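Pratero oil-filled column heater, one winter on

I put off writing this until we'd had a proper winter with the Pratero, and I'm glad I did, as my opinion has warmed up a fair bit (so have my feet!). Ours lives in the bedroom, a chilly south-facing room that gets no sun from April on, and it's the 7-fin model in soft white.

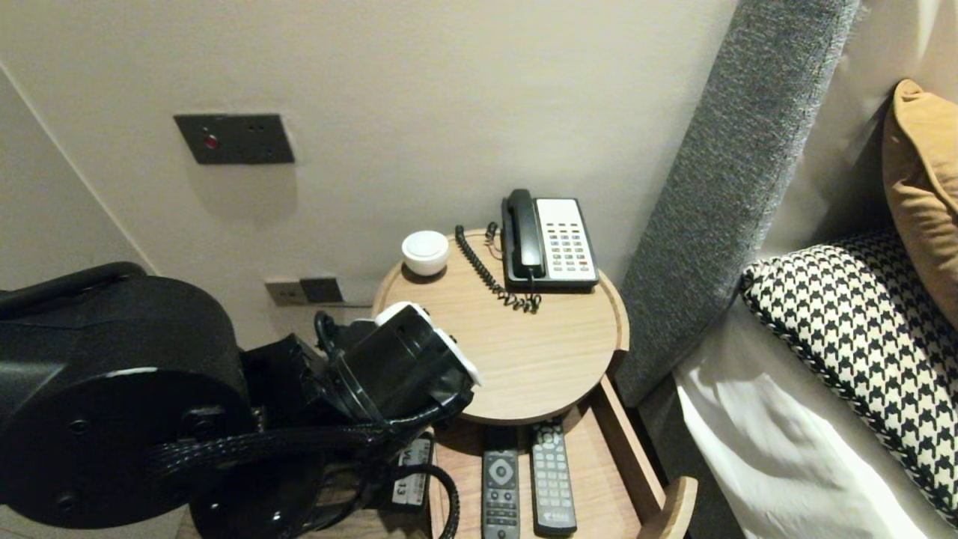
Pale timber and white walls, the bedroom colours we had to match.

It's a quiet old thing – a few ticks as the oil heats, then nothing – and the thermostat is lovely and steady once you've found your number. Mine is 3. The timer is fiddlier, and I rang Pomelton, where we bought it, to ask how to cancel the morning setting. Evander Menzies talked me through it very patiently.
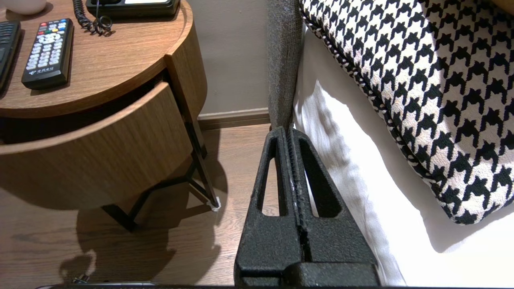

What I'd change

The cord is on the short side, and the castors don't love a thick rug. The grey version was sold out too, so I can't tell you how true the colour is. Still, I'd buy it again tomorrow, and my sister has already ordered the 6-fin one for her study.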